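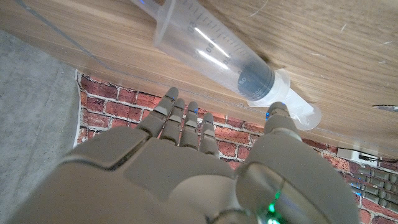
Katville Community Garden
Minutes of the July general meeting, Wednesday, 7 pm

Present: Monique Lecomte (chair), Nusrat Kodikara, Rhys Halliday, Thilini Wanigasekara (minutes)
Apologies: Wulan Siregar

1. Previous minutes
Accepted. Moved Rhys, seconded Nusrat.

2. Seedling sale
What a morning! We took $394 and sold out of silverbeet before ten. Nusrat still has five trays of broccoli going spare, so bring a box if you'd like some. Everyone was very keen on doing it again in spring, with more herbs and (please!) a second trestle.

3. Plots
The waiting list is up to 37 names, a wonderful problem to have. Monique has written to the council about the strip along Lepik Street and will ring them if there's no word by the next meeting.

4. Compost
Rhys turned the bays and they smell terrific. No citrus or onion in bay two for now, as the worms are in there.

5. Tap near the back gate
Still dripping. Rhys to replace the washer. New hose approved, up to $83.

6. General business
Wulan sent word that her Leltow garlic is up. Thilini to bring soup next time, pumpkin if the Queensland Blues hold out.

Meeting closed 8.20 pm.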